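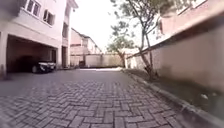
How often should the jointing sand in a block-paved lane be topped up? Once in the first year after laying, then whenever the joints have dropped by more than the depth of a fingernail.

The notes that follow come from the April maintenance round at Nurkberg and apply to all shared lanes and parking bays on the estate. The Ocampo side was finished first. The Grollska side is still open.

**Sand.** Use kiln-dried sand only. Builder's sand holds moisture and bridges across the top of the joint, leaving a gap underneath. The last order from Flalteck was 30 bags, and 10 remain in the pump room for residents who want to treat their own bays. Sign the sheet on the door.

**Method.** Sweep the surface clean and wait for two dry days. Spread a thin layer, then brush it diagonally to the joint lines in both directions. Run the plate compactor with the rubber mat fitted. Brush again and remove the surplus. Do not hose down afterward.

**Weeds.** Most growth starts from seed in the top half inch of the joint. Hand pulling before sanding is enough for the lanes. Pressure washing is allowed at a low setting, with the nozzle held at a shallow angle. A steep angle strips the joints, and the full sanding procedure then has to be repeated.

**Settlement.** Dindo Talavera checked levels along the Ocampo drain run and found one dip, next to the second inspection cover. The blocks there will be lifted, the bedding course screeded again, and the same blocks put back. Allow half a day without vehicle access. A notice will go up beforehand.

**Cost.** Materials for the round came to $649, including compactor rental of $247. Both amounts are charged to the surface maintenance line.

Report loose or rocking blocks to the site office, with the nearest door number.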